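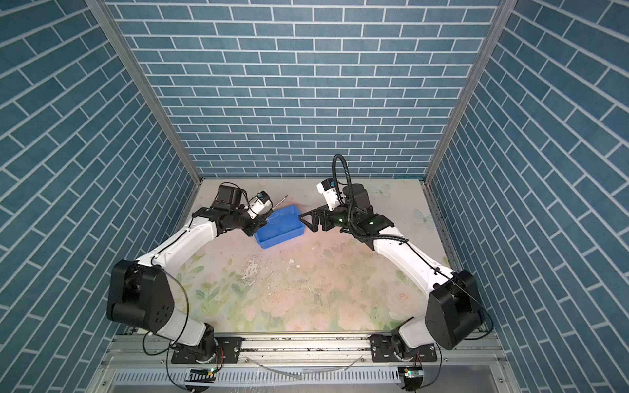 *The blue tray on the rose-print table, September.*

**Residence log, Fenstead House, morning room**

Morning. The square table in the morning room was assigned today as the sorting station for small household articles, in accordance with the room plan approved last month. The rose print has been retained on the surface. Elspeth Dunbar recommended a plain gray covering, on the grounds that small items are difficult to find against a pattern. Her recommendation was noted and will be reviewed when the drawers are finished.

The blue tray is designated for articles awaiting a decision. Articles to be kept go to the Aquino cabinet in the hall. Articles for donation are boxed and labeled for the Padoven depot, which accepts deliveries until 2 in the afternoon and requires a written list with each box. It was agreed that no article should remain in the tray overnight. I record this rule with some reservation, as the same rule was adopted for the kitchen counter in the spring and lasted less than a month.

Work proceeded on the writing desk. The upper drawers contained stationery, the greater part of it unused, including a packet of 200 envelopes of a size the household no longer requires. These were set aside for donation. The lower drawer held correspondence and was closed again without further action. It will need a full morning and should not be attempted in the time before lunch.

Midday. Work was suspended for forty minutes. The Plolis catalog arrived in the mail and was consulted on the matter of drawer dividers. The set offered is 27 inches long and the desk drawers are shorter. No order was placed. Mrs. Dunbar is of the opinion that divided cardboard boxes would serve equally well, and she has several at home.

Afternoon. The sewing drawer was completed. Buttons were sorted by size only, sorting by color having been tried last year and found to take too long. Two pairs of scissors require sharpening. The thread was left in its original order, which I do not understand but which Mrs. Dunbar uses daily.

One matter remains open. The print on the table is cream with pink roses and green leaves, and its pale ground shows every mark of ink. I have asked that pens be tested on scrap paper from now on and that uncapped pens be kept off the surface altogether. A notice to this effect will be placed beside the door.

Seven drawers remain in the hall and the back bedroom. At the present rate this is roughly a week of mornings, provided that the correspondence is treated as a separate task. Mrs. Dunbar will bring the boxes tomorrow. The donation list is to be typed tonight, with the envelopes entered first.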